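Gripper width drift, and the 40 episodes I had to throw out

November 2021

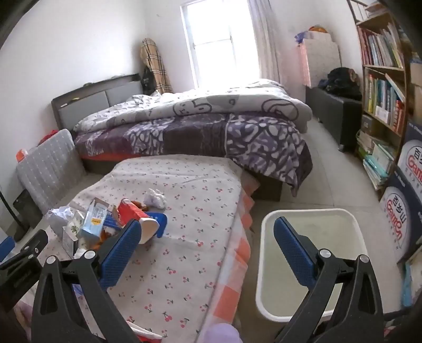 Why does a gripper report the wrong opening width when nothing looks broken?

In my case the encoder magnet had slipped on its shaft, so the zero point moved a little every time the fingers closed hard.

The task is bedroom tidying: pick up small items, put them in a bin. I had 862 episodes logged with the Owino encoder board and the Zilcombe logging script. Replay was fine until May. After that the fingers stopped short on thin cartons and crushed tissue boxes.

I blamed calibration first and re-ran it. The error came back within 200 close cycles. Swapping the cable did nothing. Then I closed the fingers on a gauge block and read the width repeatedly. It crept in one direction only, up to 4 mm, and a loose connector doesn't do that.

The magnet was held by a press fit. I bonded it, added a witness mark across the joint and re-zeroed. The script now checks the closed reading at the start of each episode and refuses to record if it is off.

The last 40 episodes before the fix could not be corrected, as the offset changed partway through each one. They are deleted. The earlier ones took a constant offset and replay normally.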